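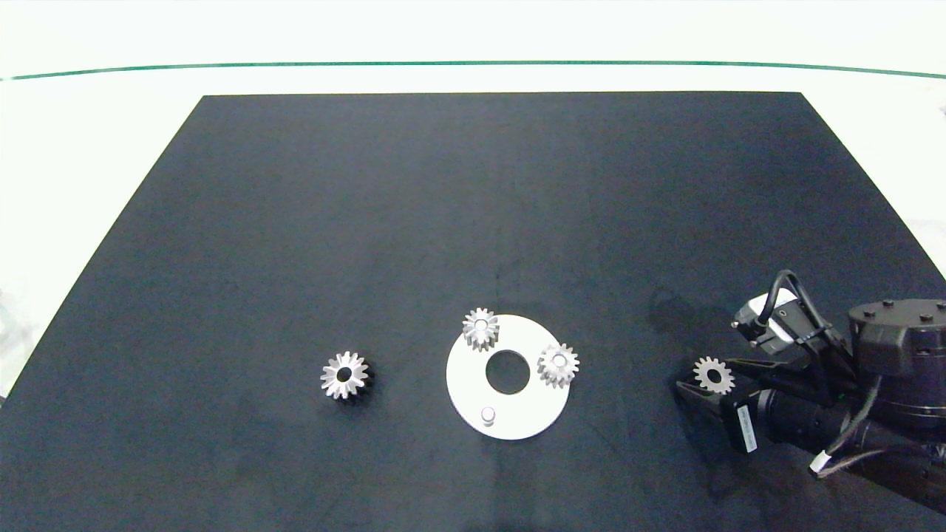

Small metal parts are a good test of patience, and I've been working with them at the kitchen end of the house for long enough now to have picked up a few habits worth passing along. If you're building a bench-top arm at home, or sharing one with mates in a shed, I hope some of these save you an afternoon or two.

Start with the surface. I ran our first attempts on bare white tabletop and it drove me up the wall, what with shiny gears on a shiny bench and every lamp in the room bouncing back at the camera. A dark matte mat changed all that. Any dull fabric or rubber will do, provided it lies flat and doesn't shed. Give it a going over with a lint roller before you start, as a bit of fluff in the teeth of a gear is a nuisance to get out (an old toothbrush is best, and please don't use the one from the bathroom cupboard, as I was firmly told).

Lighting next. Svend Gunnlaugsson, who is in our shed on most wet evenings, swears by a plain desk lamp bounced off the wall, and I've come around to his way of thinking. Polished metal throws glare straight back if you point a light at it. Softer light from the side gives you a gentle shadow and you can see the edges of the teeth properly.

Now, the gripper. Everybody wants to squeeze too hard! A gear held by its rim will skate out sideways if the fingers close off centre, and I have crawled under the fridge more times than I care to admit. Slow the closing speed right down, then bring the force up a little at a time until the part stays put when you nudge it with a pencil. Thin rubber pads help as well. I cut mine from an old bicycle tube, and Indira Kurian uses the finger of a dishwashing glove, which is a nicer colour.

For pegs and holes, take the sharp edge off the top of the peg. Ours are printed in white, and a rounded top makes an enormous difference when you lower a gear onto it, because the gear will slide into place even if you've come down slightly to one side. If it still catches, back off and turn the gear a touch before trying again. Leaning on it only strips the motor, and I speak as someone who has paid for 2 motors.

Cables deserve more thought than I gave them. Leave a generous loop at the wrist so the camera lead can follow the arm through its whole reach, then move the arm by hand to every corner, with the power off, and watch for anything pulling tight. Do this again whenever you shift something. A dab of coloured nail polish on each plug tells you where it belongs.

Last of all, keep a muffin tin beside the bench for spare parts, and label it. We had 16 gears go into an unmarked jar back in May and we're still sorting out which ones fit which shafts. A drop of light machine oil on a rag, wiped over and wiped off again, keeps them bright through the damp months.

Related tips
Getting candle wax off a workbench
Quieter feet for a wobbly table
What to keep in a shed first aid tin
Sharpening kitchen scissors at home
Storing printer filament in a humid house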